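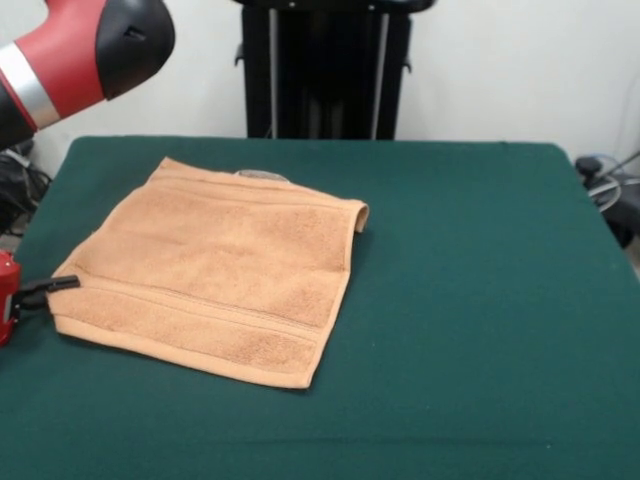
January, mid-afternoon. The linen inventory at the Mandville residence resumed after lunch. The peach-coloured terry towels were examined one at a time on the green-covered table, where the woven bands of the border and any fault in the hem are easily seen against the darker cloth. The house rule of 1939 still stands in the front of the linen book: a towel is laid flat, inspected, folded in thirds and entered. I have found no cause to amend it.

Residents > House Records > Linen Diary

Particular attention was given to corners. Wear begins there, and a corner that has thinned should be noted before the towel returns to the shelf. The Grunow wing sent down 34 towels, of which 2 have been set aside for mending.
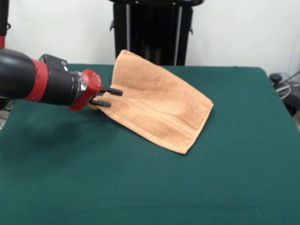 Panyasiri wrote in the margin of last month's entry that thirds leave a ridge across the border, and that the Grunow wing would prefer its towels folded in half and then in half again. The request is reasonable — the shelves there are shallow — and I have agreed to a trial.

Denim and coloured cloths are to remain apart from the towel count.
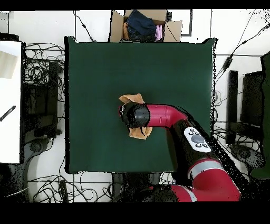 The Zorus detergent will be kept for the present, although the household finds its scent rather strong. An unscented powder has been requested for the spring order.

The upper cupboard was relined before tea. Its labels date from 2000 and several are no longer legible.

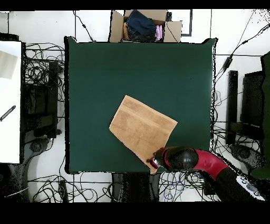
Matters for tomorrow

Write new cupboard labels. Return the mended towels to the Grunow wing and enter them in the book.

2 comments | 34 shares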